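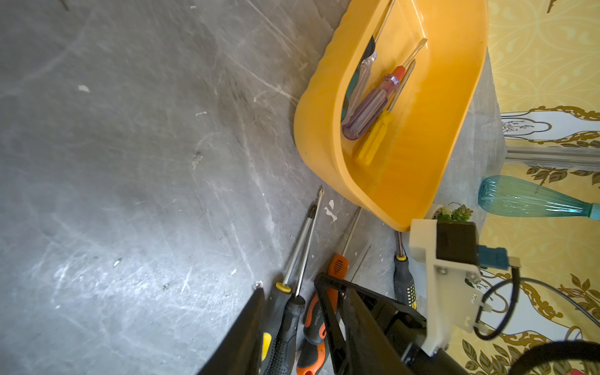 Kamath Group, Department of Mechanical Engineering, Plutville

Research > Publications > Handling of pointed tools > Section 5

5. Workspace rules for tool sorting

Figure 5. Wrist view with screwdrivers in the yellow-orange bin and on the tabletop beside it, gripper fingers at the bottom.

Pointed tools are laid with their handles toward the gripper, as are those on the tabletop in Figure 5. Operators keep their hands out of reach until the arm is parked — a paused arm does not count as parked. Cable ties are checked at the start of each shift and replaced if they slide.

We reviewed 86 sessions against these rules. Thirteen had at least one breach, and nine of those involved reaching in during a pause. Castillo and Lobo coded the breaches separately and settled differences by discussion.

This site uses cookies. Accept | Manage preferences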